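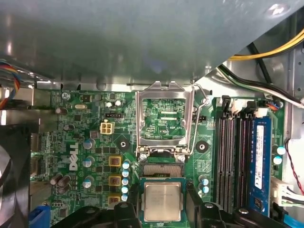

Pimico Greifset mit Handgelenkkamera – Demonstrationen aufzeichnen für feinfühlige Montage

Wer hierher gefunden hat, kennt vermutlich die Videos anderer Anbieter: ein Arm, ein Bauteil, Applaus. Wir verkaufen seit einigen Jahren Zubehör für Lernsysteme und sind vorsichtig geworden. Deshalb steht auf dieser Seite auch, wofür das Set nicht taugt.

Was es macht

Das Pimico-Set zeichnet vorgeführte Bewegungen auf: Kamerabild vom Handgelenk, Fingerstellung, Gelenkwinkel, alles mit gemeinsamem Zeitstempel. Eine Person führt den Arm, das System schreibt mit. Ein trainiertes Modell liefern wir nicht mit, und wir versprechen auch keines.

Unsere Prüfaufgabe ist ein Intel-Prozessor, der zwischen zwei schwarzen Fingern flach zum offenen LGA-Sockel eines Dell-Mainboards geführt wird. Der Halterahmen steht dabei hoch, das Kontaktfeld liegt frei. Für einen Greifer ist das unangenehm: wenig Platz, empfindliche Kontakte, Kabel in der Nähe und spiegelndes Metall, das mancher Bildauswertung Mühe macht.

Was im Karton liegt

Fingerpaar, schwarz, verschraubt
Kameramodul mit Halter für das Handgelenk
2 Anschlusskabel
Aufzeichnungssoftware Llanos, Einzelplatzlizenz
Montageanleitung auf Deutsch und Englisch

Zur Datenmenge

Wir werden oft gefragt, wie viele Vorführungen man braucht. Eine ehrliche Zahl haben wir nicht. Für den eigenen Prüfstand haben Marisol Giraldo und Brayan Muñoz an 14 Arbeitstagen 1.625 Durchgänge aufgenommen. Ob das reicht, hängt davon ab, was man »reichen« nennt. Ein Modell, das auf einem einzigen Board sauber arbeitet, hat womöglich nur dieses Board gelernt. Wechseln Sie Platine, Licht und Startposition früh, auch wenn die Erfolgsquote dann hässlich aussieht.

Fehlversuche bitte behalten und kennzeichnen. Llanos kennt dafür drei Marken: gelungen, abgebrochen, unklar. Die dritte wird nach unserer Erfahrung zu selten benutzt.

Einschränkungen

Das Set misst keine Kräfte. Ob ein Prozessor sauber aufliegt oder verkantet, lässt sich aus dem Kamerabild allein nicht sicher ableiten. Verdeckungen durch die eigenen Finger bleiben ebenfalls ein Problem, eine zweite, feste Kamera können wir nur empfehlen. Üben Sie mit ausgemusterten Boards – verbogene Kontakte ersetzt keine Garantie, auch unsere nicht.

Lieferung und Fragen

Preis auf Anfrage, Versand ab Lager Borkton. Technische Auskünfte gibt Bijan Kordestani, Leihgeräte vergibt Mavis Tran.

Stand der Angaben: 2020-08-23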